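Ticket 3696: left gripper drops out, bay 5
Opened by: Everaldo Tavares
Assigned to: Jawad Hayat
Opened: 09/04/2018
Status: open

Reported fault
Left gripper on the Grimus pair loses its closing position part way through a run. Operator blames the cable. We blamed the cable in November as well, replaced it, and here we are. I'd want to see a log before anyone orders another.

Check 1: cable route
Ran the pair by hand over the table with the white dish and the clear blister tray. Left cable goes off past the left edge of the table. Wiggled it at the gripper end for 30 cycles. No dropout. Proves little. 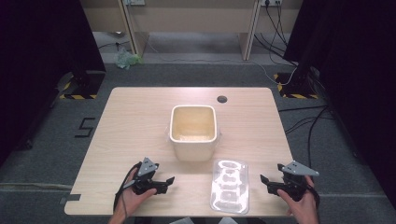 Check 2: finger pads
Rovgate support say worn pads can give a false closed reading. Sounds like a script answer to me. Looked anyway. Both pads sit flat and I can't see a lifted edge. Fingers are clear of the frosted tub, so no load on them.

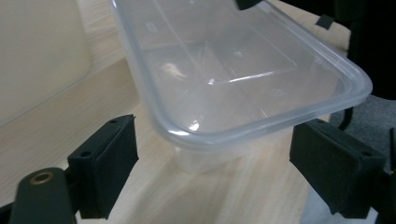 Fingers open at the plastic tub, before contact.

Check 3: zero offset
Re-zeroed, then 80 closes on the tub. Two bad readings, both left side. Pangate firmware notes claim this was fixed. I doubt it.

Next: swap left and right controllers, repeat. JH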